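Urkodley Community Board > Work and Trades > Kitchens, Catering, Food Service

Thread: Arms on the dish line, six months of it

Started by potwash_pete
22 replies, 1,107 views

potwash_pete wrote:
I work the dish room at a contract kitchen. We do meals for daycares and a couple of senior centers, so a lot of plastic plates in a lot of colors. Since spring we have had a two-arm station at the clean end. It takes plates and racks them, or takes them out of the rack and sets them down for stacking, depending on what it has been set to do. The machine washer is the same one we always had.

There used to be 7 of us on the dish side across both shifts. There are 6 now. The one who left was retiring anyway and they didn't fill the spot. So when people ask me if it took jobs I don't know what to tell them. It took a job opening.

I'm posting because our other site is getting one and the people there are asking what changes. I can only tell them about mine. What happened at yours?

marrow_lane wrote:
We have one at the Dukov plant, not plates, trays. It's slower than a person. Everybody says so the first week and then they stop saying it because it doesn't go on break. What changed for me is I walk less and stand more. My knees have an opinion about that.

Raimonds Šimkus wrote:
I supervise a dish room, so take this how you like. We kept everyone's hours. What I did not see coming was the sorting. Before, a person would pick up whatever was next, big, small, bent, cracked, and deal with it. With the arms, somebody has to look over what goes in front of them. That is real work and it was not on anyone's job sheet. We put it on the sheet in November and moved that position up one pay step. It took a lot of asking.

potwash_pete wrote:
Same with the sorting. Ours is not on the sheet. Who did you have to ask?

Raimonds Šimkus wrote:
The site manager first, then payroll, then the site manager again. What helped was writing down what the person did in an hour. I'd bring that and leave the speeches at home.

tin_lid wrote:
"We kept everyone's hours" is what they told us too. Then two people went to four days. They kept their jobs, yes. Try paying rent on four days. I don't think supervisors should be the ones answering this question.

Raimonds Šimkus wrote:
Fair. I can only speak for my room, and nobody in it lost a day.

tin_lid wrote:
Yet.

gravyboat2 wrote:
Can I ask a dumb one. Does it break plates? We're on stoneware and my boss keeps bringing it up like it's decided.

potwash_pete wrote:
All plastic at ours so I can't tell you. Ask for a trial with your own plates and not the ones the sales people bring.

marrow_lane wrote:
Second that. The demo at our place was with brand new trays, every one flat. Ours have been through the washer a thousand times and they're shaped like potato chips.

Rūta Sakalauskas wrote:
I'm one of the people who runs a station, so maybe I can add something from that side. I was a dishwasher for years and then I did the Testa course, which our employer paid for. It ran 164 hours, part of it on shift and part at home. The at-home part was not paid. I would push for that to be paid if you are anywhere near the start of this.

My day now is setting up, watching, and stepping in. I put out the plates and the rack, I start it, I stop it when it has a bad grip and I put things back. My wrists are a lot better. I used to sleep with a brace on one of them. On the other hand I am by myself most of the shift. The dish room was loud and hot and we talked the whole time. I miss that more than I thought I would.

tin_lid wrote:
What do they pay you compared to before? Not trying to be rude.

Rūta Sakalauskas wrote:
It's not rude. I get a bit over a dollar more an hour. I think it should be more, as I'm also the one they call when it stops on the other shift.

tin_lid wrote:
They call you at home?

Rūta Sakalauskas wrote:
Yes. Mostly it's something small and I talk them through it. I have started writing the calls down.

gravyboat2 wrote:
Please bill for those.

old_hobart wrote:
I'll be the one to say I like it. Thirty years of dish rooms. I've got a bad shoulder and a worse back and reaching into racks all day is what did it. If a machine wants to do the reaching it can have it. The young ones on my crew learned the setup in about a week. I took longer and they were patient with me.

tin_lid wrote:
Glad about your shoulder, I mean that. But you're at the end of it. Somebody nineteen is not going to get hired into that room at all. That's how I got my first job, no English test, no papers from a school, just show up and wash.

old_hobart wrote:
That was my first job too. I don't have an answer for that.

marrow_lane wrote:
We did hire one this year, but they asked for "comfort with screens" in the ad. She's good. But tin_lid is right that the ad was different from the one I answered.

potwash_pete wrote:
This is what I'll pass on to the other site. Get the sorting written into the job. Get the training hours paid, all of them. Agree on who gets called and what a call is worth. Ask about hours before it's plugged in and get it on paper. I'll add the loneliness thing too. Our station is in the same room as the rest of us and I think that has mattered.

gravyboat2 wrote:
What does the work look like up close? I've only seen the brochure and it was all stainless steel and smiling.

Rūta Sakalauskas wrote:
Plates and a wire rack, mostly.
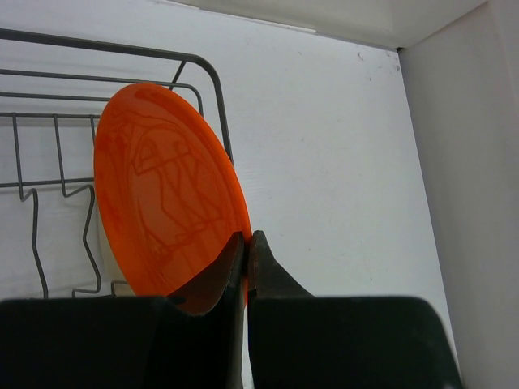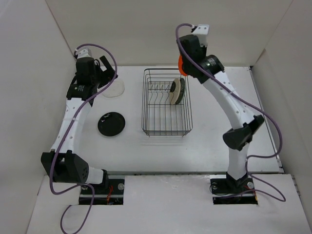 Filed under: Kitchens and Catering / Automation at Work

gravyboat2 wrote:
OK, that's plainer than I pictured. The rack is like the one in my kitchen at home. And it goes for the plate by the rim?

Rūta Sakalauskas wrote:
By the edge, yes, like on the orange one. Where it grips is most of what I watch for. The white plates take more looking, as they're hard to see on a white table. I asked for a darker surface and they said they would think about it.

old_hobart wrote:
Ask again. I asked for a floor mat for two years and then one day there was a mat.

tin_lid wrote:
Does anyone know if Arier, the temp agency, is placing people on these stations? A friend got a call from them and they wouldn't say what the rate was.

potwash_pete wrote:
Haven't heard. If they won't say the rate I'd guess it's the old dish rate. Tell your friend to ask about the phone calls too.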